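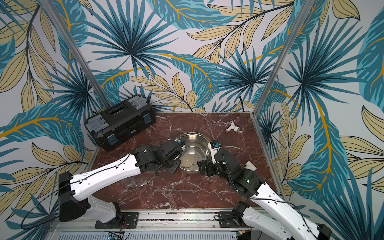 ## 양팔 작업대 예산, 어디에 먼저 돈을 써야 합니까?

**질문자: Iraís Ocampo** · Jan 10, 2018

안녕하세요. 한국어가 모국어가 아니라서 문장이 조금 이상할 수 있습니다. 양해 부탁드립니다.

저는 Sutumside라는 작은 공동 작업실에서 장비 구매를 담당하고 있습니다. 올해 양팔 로봇 작업대를 하나 더 만들려고 합니다. 기존 작업대와 같은 구성을 생각하고 있습니다. 앞쪽 알루미늄 프로파일 레일에 팔 두 대를 고정하고, 삼면을 벽으로 막고, 그리퍼에 카메라를 답니다. 하는 일은 그릇, 유리 뚜껑, 배관 부속 같은 일상 물건을 다루는 것입니다.

예산은 300만 원이고 팔은 이미 있습니다. 그러니까 이 금액은 팔을 뺀 나머지 전부입니다. 궁금한 것은 다음과 같습니다.

- 프레임과 상판을 좋은 것으로 사는 것이 맞습니까, 아니면 예비 서보를 먼저 사야 합니까?
- 케이블과 커넥터는 얼마나 여유 있게 주문해야 합니까?
- 다루는 물건(그릇, 뚜껑 등)도 예산표에 따로 항목을 만드십니까?

6월 전에 구매를 끝내야 합니다. Drestton에서 견적을 하나 받았는데, 프레임 가격이 제 생각보다 높았습니다.

---

### 답변 1 (채택됨)

**Behrouz Mousavi**

저도 외국인이라서 천천히 쓰겠습니다. 작년에 비슷한 작업대를 준비했고, 그때 배운 것을 적습니다.

먼저 예비 서보입니다. 손목과 그리퍼 쪽이 제일 먼저 고장났습니다. 저희는 9개월 동안 그리퍼 서보를 네 개 바꾸었습니다. 한 개가 고장나면 양팔 작업 전체가 멈추고, 배송을 기다리는 시간이 부품 값보다 더 아깝습니다. 그래서 저는 예산을 이렇게 나누었습니다.

| 항목 | 비율 |
|---|---|
| 예비 서보, 브래킷 | 40% |
| 프레임, 레일, 마운팅 플레이트 | 30% |
| 케이블, 클립, 카메라 예비품 | 15% |
| 상판과 벽 | 10% |
| 다루는 물건 | 5% |

프레임은 레일만 튼튼하면 됩니다. 레일이 조금이라도 흔들리면 두 그리퍼가 그릇 위에서 가까이 만날 때 위치가 맞지 않습니다. 뒤쪽 기둥과 벽은 힘을 받지 않으니까 싼 것으로 충분했습니다.

케이블은 필요한 길이를 재고 나서 한 세트를 더 주문하십시오. 팔꿈치를 완전히 편 상태에서 재야 합니다. 저는 접은 상태에서 재었고, 전부 다시 샀습니다.

물건 항목은 꼭 따로 만드십시오. 금액은 작지만 영수증이 많아서 나중에 정리가 힘듭니다. 유리 뚜껑은 같은 것으로 두세 개 사 두면 좋습니다.

> **Iraís Ocampo:** 표까지 만들어 주셔서 정말 감사합니다. 상판도 싼 것으로 괜찮습니까? 대리석 무늬를 생각하고 있습니다.
>
> **Behrouz Mousavi:** 평평하면 괜찮습니다. 다만 무늬나 색을 나중에 바꾸고 싶어질 수 있으니, 붙이지 말고 얹는 방식을 추천합니다.

---

### 답변 2

**Genowefa Wilczyńska**

Drestton 견적은 재단비가 들어 있는지 확인해 보세요. 저는 Grilten에서 프로파일을 긴 것으로 사서 직접 잘랐고 그쪽이 더 쌌습니다. 톱이 없으면 의미가 없습니다.

---

### 답변 3

**Rüdiger Oltmanns**

중고로 사세요. 저는 전부 중고입니다.

> **Iraís Ocampo:** 저희는 세금계산서가 필요해서 중고는 어렵습니다. 그래도 답변 감사합니다.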